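Filed under: Shares & Savings, Small Companies

Reading annual reports for fun (yes, really)

March 9, 2007

The Dokent annual report landed on my doormat this week and I have had such a good time with it! I know how that sounds. But I bought my first shares in the company last April, 800 of them, and this is the first full set of accounts I've read as an owner, however tiny an owner that makes me.

For anyone new here, Dokent makes measuring instruments for water companies. Flow meters, pressure loggers, that kind of thing. It is small, it is dull to look at, and it has a factory in Millavdale with a roof that apparently cost a fortune to replace (page 31, if you ever get hold of a copy — there is a whole paragraph on the roof and I loved every word of it).

What I was really after was the research spending. Small engineering firms tend to treat it in one of two ways. Some charge the lot against profit in the year they spend it, and some put part of it on the balance sheet as an asset and write it down over time. Both are allowed, but they give you very different looking profits, and until I started reading the notes at the back I had no idea which sort I owned. Dokent charges nearly everything straight away. So the profit figure looks a bit thin next to its rivals, and I came away much happier with it than I was before I sat down.

I did the reading at the kitchen table over two evenings, with a pencil and a pot of tea, and filled most of a notebook.

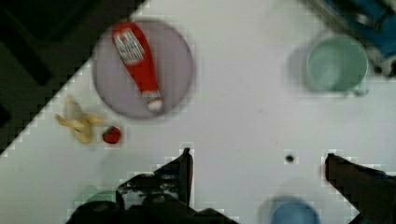

Ketchup on a plate.

The other thing I wanted to check was the Halász business, the little sensor maker they bought the year before last. The chairman's letter says it is "settling in well", which could mean anything at all! The segment note is far more use. Sales from Halász are up 20 per cent and the staff numbers have hardly moved, and there is a line about a new low-power logger that goes on trial with 3 water companies this summer. I got quite excited about that logger. If you can leave a thing down a manhole for years without changing the battery, that saves somebody an awful lot of van journeys.

It isn't all rosy. Stock has gone up faster than sales, and I couldn't find a proper explanation for it anywhere. Customers are taking longer to pay too. I've written both down as questions for the annual meeting, which I am going to for the first time, by train, with sandwiches.

My whole holding cost me £2,430 including dealing charges and I have no plans to add to it or sell it. Please don't buy anything on my say-so — I'm an amateur with a pencil. But do try reading the notes to something you own, even just the one on research. Start at the back and work forwards, and skip the photographs of people in hard hats.

Next on the pile is Lomance, who do software for warehouses and whose report is twice as thick. I can't wait!

Recent posts
Lomance: first thoughts before the results
What is goodwill and why is there so much of it?
My dealing costs, added up at last
Paper certificates or a nominee account?
Three chairman's letters I enjoyed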